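4. Setting up the steam timer

Before you begin, give yourself a quiet quarter of an hour and a cup of tea. The Avden isn't a difficult timer to set, but it does like its buttons pressed in the right order, and you'll only need to go through all of this once.

1. Press and hold CLOCK until the hours flash. Use the plus and minus buttons to set the hour, then press CLOCK again for the minutes.

2. Press MODE until the word STEAM shows. The timer comes to you set at 43 minutes, which suits a medium pudding but is far too long for dumplings or greens, so do change it!

3. Set your own time with plus and minus. You can choose up to 109 minutes in one go.

4. Press START. You'll hear a single short beep, and the little dot between the numbers will begin to blink.

Note: If you walk away halfway through setting up (the doorbell always goes, doesn't it), the timer goes back to the clock after a little while. Whatever you had already put in is kept, so simply press MODE and carry on.
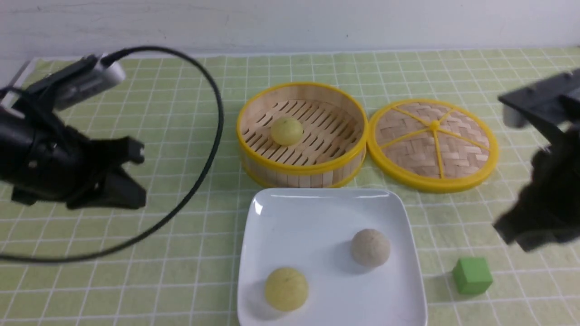 Can I change the time once the timer is already running?

Press plus or minus while the dot is blinking and the time will go up or down by one minute with each press. There is no need to stop and start again.

Caution: The timer does not switch off your hob or steamer. When it sounds, turn off the heat yourself, and lift any lid away from you so that the steam goes the other way. Keep the timer itself well clear of the steam, as the display may mist over.

5. To save a time you use often, hold START for as long as it takes to hear two beeps. Dragica Bošković, who tested our first batch at home, keeps her rice on one button and her fish on the other, and we rather like that arrangement.

If the display shows 601, the battery is low. Fit a new one as described in section 2, then set the clock again from step 1.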